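Print this page | Send by e-mail
Shares: 13 | Comments: 0

Plotargate opens sorting tables for outgrown toys

Friday, February 8, 2019
By the Cavik press office

Families in Plotargate can now bring their mixed baskets of toys, cloths and small household leftovers to the Cavik sorting tables in the old school building at Kotitz. The tables are open to everybody and there is no charge. An appointment is not necessary.

The idea comes from a simple observation. In most homes there is one basket into which everything goes in the evening: balls, building blocks, a baby's muslin, and very often also an empty bottle or a can. After some months it is difficult to say what is still played with and what is only lying at the bottom. 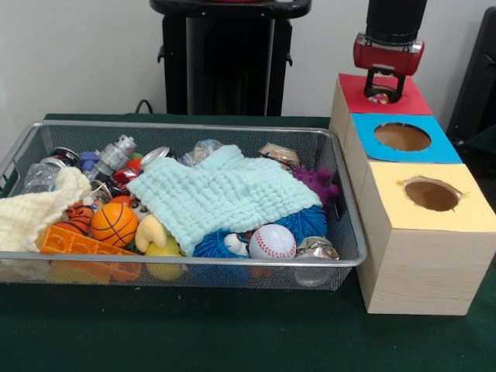 Cavik proposes to divide such a basket into three groups, with one box for each. Toys go into the first box, textiles into the second, and all that belongs to recycling into the third. The boxes have a coloured top, so that children who cannot read yet can also take part. Visitors may take the sorted things home again or leave them for the exchange shelf.

During the trial in our neighbouring town Görtz, families brought roughly 4,000 pieces in 11 weeks. Balls of every kind were the most frequent toy. Textiles were more than we had expected – small blankets and knitted cloths are often put on top of the toys and then forgotten there.

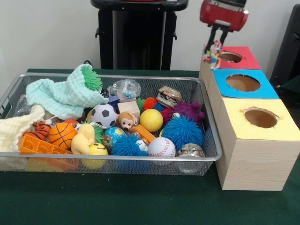 Page last changed: 08/02/2019, 11:40

For soft toys we ask that they are washed before the visit. Spiky rubber balls and similar toys can be cleaned at the sink in the corridor. Thin plastic bags should be emptied first, as small cubes and game pieces like to hide in them. Tins with a lid are welcome on the exchange shelf if they close well.

A wire basket is practical for the transport, and Cavik has 80 of them to lend. They can be taken home against a small deposit and returned at the next visit. We kindly ask not to fill them above the rim, even if we know from our own homes that this is hard to avoid.

The sorting tables will stay in Kotitz until the end of May. Schools and nurseries which would like to come with a group are asked to contact the Cavik office in Plotargate beforehand.

Print this page | Send by e-mail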